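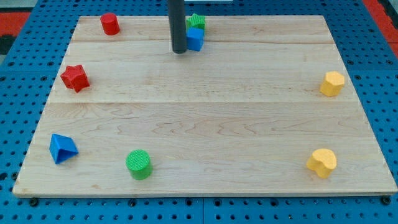
Jullia hardwax oil on pale timber boards: long-term review

Product: Jullia Clear Matt, 500 mL tin
Reviewed by: Otis Obi
Use: indoor boards, shelves and bench tops
Purchased at retail, Drurdale

Summary

A two-coat hardwax oil with good colour neutrality on pale species and fair resistance to water marking. Slow to cure in cold weather. Edge and end grain need more attention than the label suggests. Recommended for boards and shelving, with reservations about bench tops near a sink.

Background

I make and refinish boards in a single-car garage at Nirkdale. Most of the work is in light timbers, which show yellowing badly. Polyurethane is tougher but chips at the arris and can't be spot repaired without a visible lap. Plain tung oil repairs well but takes weeks to build. A hardwax oil is the usual compromise. I had been using the Nieminen equivalent and changed over when my local supplier stopped carrying the small tin.

The test stock was glued up from planks of unequal width, with the joints left plain. Unequal widths are useful in a finish test, as adjacent planks take up oil at different rates and any blotching shows at the seam first.

Preparation

The label calls for sanding to 150 grit. I compared 80, 120, 150 and 240 on offcuts from the same plank. At 80 the scratch pattern was obvious under a raking light and the oil sat dark in the grooves. At 120 it was acceptable on the underside only. There was little between 150 and 240 in appearance, but the 240 surface took up less oil and marked sooner under a wet glass. I now stop at 150 on the faces and go to 240 on end grain to even up the colour.

Vacuum the surface, then wipe with a cloth barely damp with metho. Do not use a tack rag. The one I tried left a residue that caused small dry spots in the first coat, and these had to be cut back.

Application

Stir, don't shake. The matting agent settles into a firm layer at the bottom of the tin and takes a few minutes to bring up. If it isn't fully dispersed the first board out of the tin will be glossier than the last.

I applied it with a white non-abrasive pad, working along the grain and carrying each pass across the joints without stopping on a seam. Surplus was removed with a lint-free cloth after fifteen minutes. Leaving it for thirty gave a tacky film that dragged and had to be softened with fresh oil. The second coat went on the following evening, thinner than the first.

Weighing the tin before and after each session gave a total of 337 g over the whole batch, including what stayed in the pads. Squeezing out and bagging the pad between boards would save a little. Used rags were laid flat outdoors to dry before disposal. Like any drying oil, this one can self-heat in a crumpled rag, and the warning on the tin is in very small type.

Appearance

Very good. The first coat deepens figure without pushing the timber orange. Fine wavy grain and darker mineral streaks come up clearly but don't dominate. Compared with an untreated offcut kept in a drawer, the shift is slight and towards cream. The sheen is closer to satin than matt after two coats, and a third coat makes it glossier again – I would not bother with a third.

After 3 months on a shelf facing a north window, there was a faint yellow cast where the finish had been exposed, and none under the objects standing on it. The Nieminen product yellowed by a similar amount in the same spot.

Curing

The label states full hardness in seven days. In July, in an unheated garage, a thumbnail still left an impression on day nine. Boards brought inside after the second coat were hard on day six. Anyone working through winter should plan on a warm room or a longer wait.

Erzsébet Csizmadia, who finishes stair treads commercially, reported the same behaviour to me and adds a small fan heater to her drying rack. I haven't tested that.

Durability

Water left for an hour: no mark. Left overnight: a pale ring, gone by the next afternoon on the faces but permanent on end grain. Black coffee, one hour: no mark. Red wine, one hour: faint mark, removed with a light rub of fresh oil. Turmeric paste stained everything, as it does with every finish I've tried.

Scuffing from small hard objects slid about on the surface produced fine burnish lines. These could be buffed out with a dry cloth. Dents are unaffected by the finish one way or the other – it adds no measurable hardness to the timber.

Repair

This is the main argument for the product. A damaged patch can be rubbed back with a fine pad, re-oiled and buffed, and the join disappears once cured. I repaired the same corner twice with no build-up of colour.

Storage

Poor. The lid doesn't reseal well after the second opening and a skin formed inside three weeks. Decant into a smaller jar filled to the neck, and label it.

Pros: neutral colour, easy repair, low odour once wiped off
Cons: slow cold-weather cure, weak on end grain, bad lid

Rating: four out of five for shelves and boards, three for wet areas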